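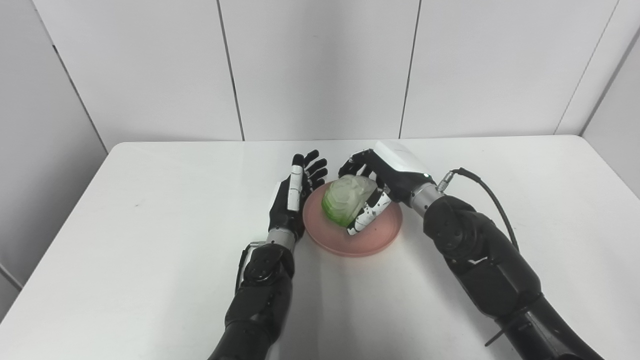

그림 3. 머리 시점에서 본 양팔 작업. 오른손이 접시 위의 잎채소에 닿아 있고, 왼손은 접시 왼쪽에 떨어져 있다.

4. 식재료 취급 작업을 위한 시연 수집 지침

4.1 지침의 출발점

양팔 로봇이 사람 손에 가까운 다지 핸드로 식재료를 다루는 연구는 지금 대단히 흥미로운 시기에 있다. 강체 블록이나 플라스틱 컵을 옮기던 때와 달리, 잎채소처럼 겹겹이 쌓여 있고 누르면 변형되며 개체마다 모양이 다른 물체를 다루기 시작하면 조작 기술의 거의 모든 요소가 한꺼번에 시험대에 오른다. 그런데 이런 작업의 시연 데이터를 어떤 규칙에 따라 모으고 기록해야 하는지에 관한 문헌은 놀랄 만큼 적다. 본 절에서는 Kastotel 작업대에서 사용한 수집 지침을 가능한 한 그대로 공개한다. 지침은 2022년 10월 19일 자 판을 기준으로 하며, 이전 판과 달라진 부분은 해당 항목에서 밝힌다.

지침은 작업 공간, 양손의 역할, 접촉과 힘, 위생, 기록의 순서로 되어 있다. 항목마다 강제 규칙과 권고를 구분하였다. 본문에서 "하여야 한다"로 적은 것은 강제 규칙으로, 위반한 에피소드는 학습 집합에 넣지 않는다. "권장한다"로 적은 것은 위반하더라도 표지만 남기고 보존한다. 처음에는 모든 항목을 강제로 두었으나, 그렇게 하니 운용자가 규칙을 지키는 데 정신을 빼앗겨 동작이 눈에 띄게 굳어졌다. 두 등급으로 나눈 뒤의 시연은 훨씬 자연스럽고, 다시 재생해 보는 일이 즐거울 정도이다.

4.2 작업 공간

상판과 배경은 무광의 밝은 단색으로 통일하여야 한다. 그림 3의 흰색 상판과 벽 패널이 이 규칙을 따른 구성이다. 조명은 확산광을 쓰고, 손과 접시의 그림자가 옅게만 남도록 조정한다. 그림자를 완전히 없애는 것은 권장하지 않는다. 접시 테두리 아래의 옅은 그림자는 머리 시점 영상에서 높이를 가늠하는 좋은 단서가 되며, Flatarach 정책 모델의 주의 분포를 살펴보았을 때에도 이 영역이 반복해서 나타났다.

접시는 상판 중앙에 두고, 상판과 색으로 구별되는 것을 쓰여야 할 만큼 엄격하게 정하지는 않았으나 강하게 권장한다. 흰 상판 위의 흰 접시는 경계가 사라져 자동 주석이 자주 실패하였다. 그림 3에는 옅은 분홍색 접시가 쓰였는데, 채도가 낮은 색이라도 테두리가 조금 올라와 있으면 윤곽을 구분하는 데 도움이 된다. 접시 주변에는 작업과 무관한 물건을 두지 않는다. 도구가 필요한 작업이라면 해당 도구만 정해진 구역에 두고, 구역의 위치를 기록 양식에 적는다.

상판의 작은 얼룩이나 부스러기는 에피소드 사이에 닦는 것을 권장한다. 이 항목을 강제 규칙으로 올릴지를 두고 논의가 길었다. 배경이 지나치게 깨끗한 데이터로만 학습한 정책은 실제 주방의 상판에서 쉽게 흔들릴 수 있고, 반대로 얼룩이 특정 작업 단계와 우연히 상관을 가지면 정책이 그것을 단서로 삼을 위험이 있다. 현재 판에서는 작은 점 수준의 흔적은 허용하되, 같은 위치의 흔적을 여러 에피소드에 걸쳐 방치하지 않도록 하였다.

4.3 양손의 역할과 대기 자세

양팔 시연에서 가장 자주 소홀히 다루어지는 것은 일하지 않는 손이다. 본 지침은 매 순간 두 손에 역할을 부여한다. 역할은 주작업, 보조, 대기의 세 가지이며, 운용자는 시연을 시작하기 전에 단계별 역할을 정해 두어야 한다. 그림 3의 순간에는 오른손이 주작업, 왼손이 대기에 해당한다. 왼손은 손바닥을 안쪽으로 향하고 손가락을 편 채 접시 바로 왼쪽에 있다.

대기하는 손에는 다음 규칙을 적용한다.

(가) 식재료와 접시에 닿지 않아야 한다.
(나) 머리 카메라에서 볼 때 주작업 손의 접촉부를 가리지 않아야 한다.
(다) 손가락은 펴고, 다음 단계의 접근 방향에 맞추어 손바닥 방향을 미리 잡는 것을 권장한다.
(라) 대기 위치는 접시에서 가까운 곳으로 하되, 주작업 팔의 이동 경로 밖에 둔다.

(다)항은 이번 판에서 새로 들어갔고, 저자들이 가장 마음에 들어 하는 항목이기도 하다. 이전 판에서는 대기하는 손을 상판 바깥으로 완전히 빼도록 하였다. 안전하고 화면도 깔끔했지만, 보조 동작으로 넘어갈 때마다 긴 접근 구간이 생겼고 정책은 이 구간에서 자주 머뭇거렸다. 손을 가까이 두고 방향을 잡아 두게 하자 전환이 짧아졌고, 사람이 도마 앞에서 한 손을 띄워 두는 모습과도 닮게 되었다.

4.4 접촉과 힘

잎채소는 겉잎과 속잎의 강성이 다르고, 같은 개체에서도 잡는 위치에 따라 변형이 크게 달라진다. 따라서 목표 힘을 하나의 값으로 정하지 않고 접촉의 순서를 규정하였다. 첫 접촉은 위쪽이나 옆쪽에서 손가락을 굽힌 상태로 이루어져야 하며, 손끝만으로 잎을 찌르는 접근은 금지한다. 여러 손가락이 넓게 닿은 뒤에 파지력을 올린다. 그림 3에서처럼 손가락이 채소의 위를 넘어 굽고 오른쪽 면을 누르는 배치는 이 지침이 말하는 감싸는 접촉의 한 형태이다.

접시를 기준으로 한 규칙도 있다. 손가락 끝이 접시 테두리를 향해 내려갈 때에는 하강 속도를 낮추어야 하고, 테두리와 닿은 경우에는 에피소드를 중단하지 않되 접촉 시점을 표시한다. 이런 접촉은 처음에 모두 실패로 분류하였으나, 가볍게 스친 뒤 스스로 자세를 고치는 구간이 회복 동작의 훌륭한 예가 된다는 것을 알게 되어 별도의 표지로 보존하기로 하였다.

손목 부근의 케이블은 매 수집 회차 전에 점검하여야 한다. 팔뚝을 따라 늘어진 여유 길이가 너무 짧으면 손목 회전이 제한되고, 너무 길면 시야나 상판에 들어올 수 있다. 점검할 때에는 손목을 가동 범위 양 끝까지 천천히 돌려 보고, 커넥터의 체결 상태와 늘어진 끈의 위치를 함께 본다. 단순한 절차이지만 수집이 도중에 멈추는 일을 줄이는 데에는 이만한 것이 없다.

4.5 위생과 재료 교체

연구용 작업이라 하더라도 식재료를 다루는 이상 식품 취급의 기본 원칙을 따르는 것이 옳다고 본다. 식재료와 닿는 손가락 면은 회차 전후로 세척하거나 덮개를 교체하여야 하며, 세척제가 남은 상태로 수집을 시작하지 않는다. 수집에 쓴 재료는 식용으로 되돌리지 않는다. 잎이 처지거나 겉잎이 떨어져 나간 재료는 교체하고, 교체 시점을 기록한다. 다만 상태가 나빠진 재료를 일부러 쓰는 실험군은 따로 둘 수 있으며, 이 경우 재료 상태를 에피소드 단위로 적어야 한다.

재료의 크기와 품종은 한 회차 안에서도 섞는 것을 권장한다. 동그란 작은 통 하나에 익숙해진 운용자는 금세 같은 궤적을 되풀이한다. 재료를 바꾸어 주면 손의 접근 각도가 살아나고, 데이터의 폭도 넓어진다.

4.6 기록과 검수

모든 에피소드는 Avram 기록 양식에 따라 저장한다. 양식에는 단계별 역할, 첫 접촉 시점, 접시 접촉 여부, 재료 상태, 케이블 점검 여부가 들어간다. 물체의 이름은 확신할 수 있을 때에만 품종까지 적고, 영상만으로 구별하기 어려우면 상위 범주를 쓴다. 예컨대 양배추와 상추가 혼동될 수 있는 경우에는 "잎채소"로 적는다. 추측으로 적은 세부 명칭은 언어 조건부 정책을 학습할 때 가장 고치기 어려운 잡음이 된다.

이번 판의 지침으로 수집한 에피소드는 모두 1328개이다. 이 가운데 1000개를 학습에 배정하였고, 나머지는 검증과 회복 동작 분석에 사용하였다. 별도로, 지침의 이전 판으로 모은 366개를 비교 집합으로 남겨 두었다. 두 집합은 대기하는 손의 위치가 뚜렷이 달라, 4.3절의 변경이 정책에 미치는 영향을 살펴보는 데 매우 유용하다.

검수는 Janier 도구를 이용하여 두 단계로 진행한다. 먼저 강제 규칙 가운데 자동으로 판정할 수 있는 항목을 걸러 내고, 이어 검수자가 머리 시점 영상을 보며 접촉부의 가림과 역할 표지를 확인한다. 검수자는 해당 에피소드를 시연한 사람이 아니어야 한다. 두 검수자의 판단이 갈린 에피소드는 다수결로 정하지 않고 보류 목록에 둔 뒤, 규칙의 문구가 모호한 것은 아닌지부터 검토한다. 4.3절의 (나)항도 이 과정에서 다듬어졌다. 원래 문구는 "시야를 가리지 않는다"였는데, 어디까지를 가림으로 볼지에 대한 해석이 제각각이어서 대상을 접촉부로 한정하였다.

4.7 적용 범위와 남은 문제

본 지침은 고정된 상판 앞에서 수행하는 양팔 작업을 전제로 한다. 이동하면서 재료를 나르는 작업이나 가열 기구를 사용하는 작업에는 그대로 적용할 수 없다. 사람과 로봇이 같은 상판을 나누어 쓰는 경우도 다루지 않았으며, 이때는 해당 작업장의 안전 기준이 본 지침보다 우선한다.

머리 시점 하나에 의존하는 검수의 한계도 분명하다. 손이 채소를 위에서 덮으면 손바닥 쪽 접촉은 영상에 드러나지 않는다. 관절 전류로 접촉을 추정하여 보완하고 있으나, 얇은 겉잎에 처음 닿는 순간을 잡아내기에는 아직 부족하다. 손끝 촉각 센서의 신호를 양식에 포함하는 개정안을 준비하고 있으며, 센서가 없는 핸드를 쓰는 연구진도 같은 양식을 사용할 수 있도록 해당 항목은 선택 입력으로 둘 예정이다. 다른 작업대에서 지침을 시험해 본 결과, 특히 규칙이 맞지 않았던 사례를 공유해 준다면 다음 판에 기꺼이 반영하고자 한다.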